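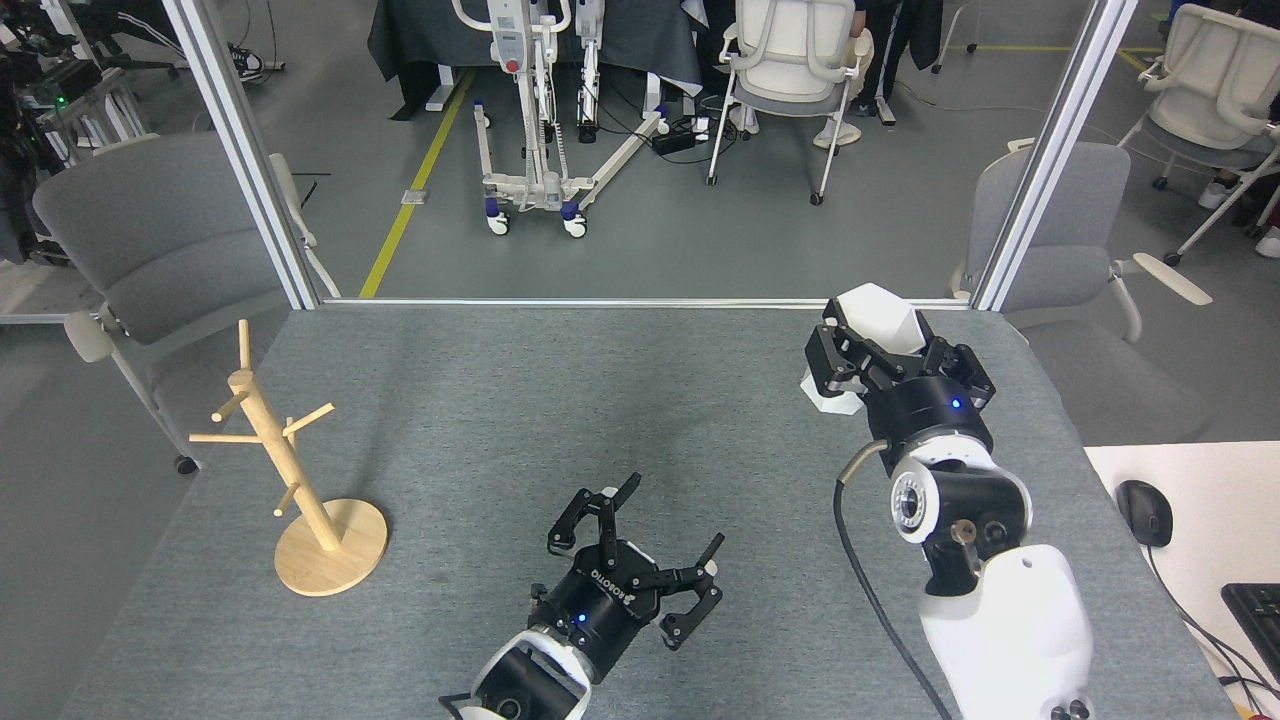
Our site rules for the two-arm cells are being rewritten and I would like comments before they go up on the wall. The current draft says a cell may be run at reduced speed with people in the room provided there is a fixed barrier on the walkway side and the operator has the stop within reach. The cell I am starting with has a glass partition in aluminium posts along the far edge of the table, yellow lines on the floor beyond it, and the desk with the mouse and keyboard directly against the right side of the felt. My question is about that desk side. The barrier does nothing for the person at the keyboard. Draft clause 4 limits tool speed to 142 mm/s whenever someone is seated there. Is that sensible, or should the desk be moved?

fhenare
Skernolness site

---

sowa_cell2

Move the desk. A speed limit only covers the fault you thought of. We had the same layout at Vuvville and the operator's mouse hand was inside the reach of the right arm for most of the shift. No injury, but the assessor would not sign it.

If the desk has to stay, set a software boundary plane short of the table edge and test it with the arm at full stretch, payload fitted. Record the stopping distance you measured, not the one in the manual.

---

Lena Sobczak

I disagree with moving it as a first step. If you put the keyboard three metres away, people start leaning round the glass to see whether the fingers have closed on the part. I have watched this happen. A near desk with a tested boundary plane and a proper speed limit is safer than a far desk that gets ignored.

Two things I would want in the draft before arguing about speed:

1. What counts as the stop being within reach. Ours says seated, either hand, without standing up.
2. Floor lines. Does yellow mean "do not cross while running" or "keep clear of equipment"? On some sites it means both, and then it means very little. Your picture has a chair on casters just behind the glass. If that area is controlled, say so. If it is not, say that.

---

fhenare

On 1, agreed, I will take that wording.

On 2, the lines mark the walkway and have no status in the cell rules at present. I take the point. Chairs are allowed behind the glass. Nothing on the table can reach over the rail at the heights we permit, and that was checked in November.

sowa_cell2: the boundary plane is set 84 mm inside the desk edge. Stopping distance was measured on one arm only.

---

sowa_cell2

Then measure both. Arms of the same model do not always stop the same, and the cable routing may differ. A loop standing off the upper arm like the one on your right arm should be inside the checked envelope too. We added a line for it: "swept volume includes cables, cameras and anything held". The last part matters. If the gripper has a block in it, the block is part of the tool.

---

josis_tech

Question from a smaller shop. How do you treat fixtures that stand up from the table? The peg stand on the left is the sort of thing that gets knocked over in ours. Is that in the rules or left to the operator?

---

Lena Sobczak

In ours. Anything taller than the gripper body is entered in the cell layout with its position, and the layout is rechecked if it is moved. Whether it needs clamping depends on where it would fall. Wooden stands we do not clamp if they would fall towards the middle of the table.

---

josis_tech

Thanks. We had 16 layout changes last month, so rechecking every one would be a lot of paper.

---

Lena Sobczak

It takes us roughly 11 minutes a time. Fix the positions with tape marks and you will have fewer changes.

---

sowa_cell2

I would clamp regardless of direction. A dowel caught by an open finger does not fall where you expect.

---

fhenare

Clamping goes in as "should", with the layout entry as "must". Clause 4 keeps the speed limit for now, subject to stopping tests on both arms. I will run those on Monday and post the numbers. The desk stays where it is until then, and I have added cables and held parts to the swept volume clause.

Still open: who is allowed to change the boundary plane. At present anyone with the cell login can do it, and I do not like that.

---

Contact the moderators | Forum rules | Posts remain the copyright of their authors | Back to top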